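How to Get the Most Out of a Robot Open Day

By the Custholm Makers' Page
Mar 7, 2020

We have been to quite a few open days by now, and I still come home from most of them wishing I'd asked one more question or stood somewhere different. The one at Herix, out on the edge of Custholm, was the best so far, and I took enough notes on the ride home to turn them into a little guide. If you've signed up for one of their household robot demonstrations (or anybody's, really), I hope it helps you enjoy the day as much as I did!

Before you go

Sign up early. Herix had room for 200 visitors over the whole day, and they walk people through in groups of 20, so the morning slots fill up long before the afternoon ones. Write down your group number, wear shoes you can stand in, and eat something first. The snack table at ours was lovely but it was mostly cookies.

Read the handout as well, if they send you one. Ours told us that the home tasks were being shown in a bedroom, and that the garments on the bed were part of the demonstration. That saved me from wondering whether we'd wandered into the wrong place.

Step 1. Look at the arm before you look at the task

Everybody's eyes go straight to the laundry, mine included. Give yourself a minute with the machine first. Find the shoulder, then follow the arm up joint by joint until you get to the hand, and notice where the cables go. At Herix the arm was raised toward the window for a bit, with the fingers pointing up and the thumb out to the side, and you could see the silver disc joint and the black cable coming down beside it very nicely. I learned more from that than from the brochure, and it made the rest of the demonstration much easier to follow.

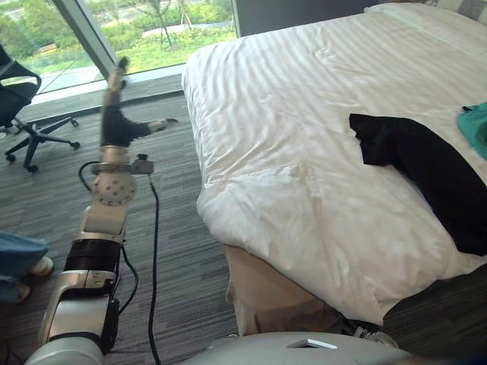
Step 2. Pick one thing to follow

There is a lot to take in, so choose a single item and stay with it. I chose the black garment on the duvet. A friend from our Biston group chose the teal one, and afterward we compared notes over those cookies and had quite different stories to tell! Soft things are a good choice in general. A cup keeps its shape wherever you put it, but a piece of clothing can lie a new way every time, and a white duvet with folds and wrinkles of its own makes for an interesting surface underneath.

Step 3. Take in the whole room

Once you've got your item in mind, step back and think about the space. How much floor is there beside the bed? What would you have to reach over to get to the pillows? I like to imagine doing the job myself from the foot of the bed, with my feet planted, and it gives me a real respect for the people who work on these problems.
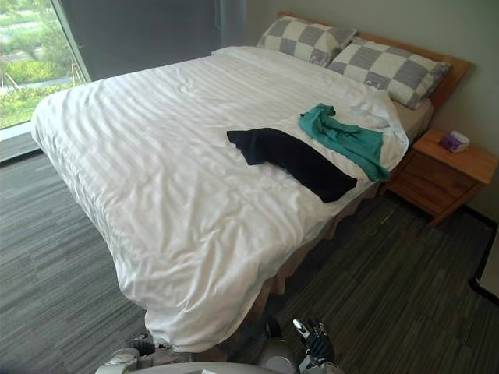

Photo: Wubshet Project, Herix open day

Step 4. Ask small questions

Big questions get big, foggy answers. Try "Which joint gives you the most trouble?" or "What do you do when a sleeve is underneath?" and you'll see faces light up. Save them for a pause, and let the children in your group go first if they have one ready.

Step 5. Write it down the same day

Even a few lines on the back of the handout will do. Put down what you followed, what you asked and who you'd like to write to. Herix tells me they plan another open day in December, with sign-up through the Wubshet mailing list, and I've already got two questions saved for it, both about pillows.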